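Notebook > Formulation bench > Tablets

Filed under: dissolution, analgesics, Kukden lot work

January 18, 2024

Repeat of the acetaminophen tablet dissolution, Kukden lot B against the retained lot A. First run of B was thrown out because the paddle on vessel 4 was sitting low. Reset the height with the gauge ball on all six before starting.

Setup: paddle method, phosphate buffer pH 5.8, vessels at 37 C, 50 rpm. Six tablets per lot. Buffer made up fresh in 1,000 mL flasks, pH checked after degassing, not before. Last time we checked before and it drifted.

Samples pulled at 5, 10, 15, 30 and 45 min. Filtered right away, first few mL discarded. Volume not replaced, so the later points need the correction. Ayman Ghoneim has the spreadsheet with the correction already in it; use that one and leave the old Brirholm template alone, the column for vessel 6 points at the wrong cell.

Lot A behaved as before. All six past the limit at 30 min, tight spread.

Lot B slower at 5 and 10 min, then catches up. Two tablets sat as a cone under the paddle until past the 10 min pull. By 30 min no difference worth arguing over. My guess is binder level or a harder press. Weights do not explain it: mean tablet weight for B is 430 mg.

Hardness on ten tablets from each lot - B is higher, with one outlier that had a chipped edge. Left the outlier in and marked it.

Rigoberto Esquivel asked if the slow start matters for a product people take for a headache. Lot B passes on the 30 min point either way. What it does in a stomach is a different question and this bath will not answer it. If he wants early time points compared properly we need 12 tablets per lot and a pull at 3 min, and somebody else on the second syringe.

Blank absorbance fine. Standard read twice, start and end, no drift. Hendriks lamp hours are getting high, should be swapped before the May stability pulls.

To do:
- disintegration on B, with and without disks
- ask Sundirent for the compression record, they sent the one for lot A twice
- new filters, same pore size as now
- recalculate the discarded run anyway and keep it with the raw data - marked as rejected 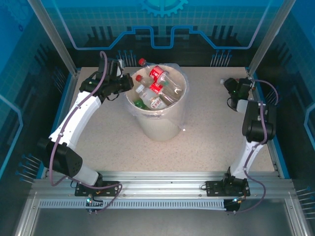
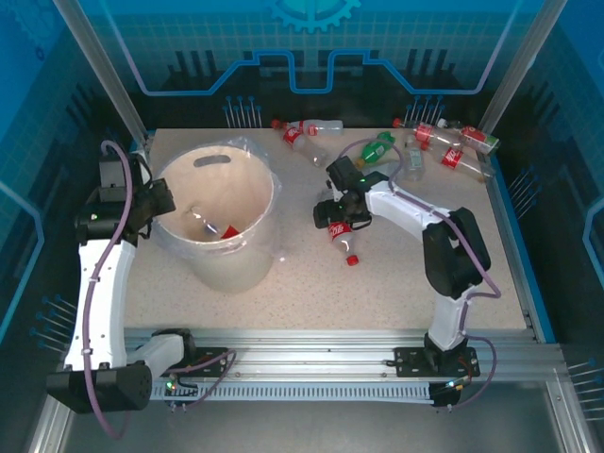 Arms and bin on the speckled table, two views.

Raw data in the blue binder, lot B tab. Chromatography not started.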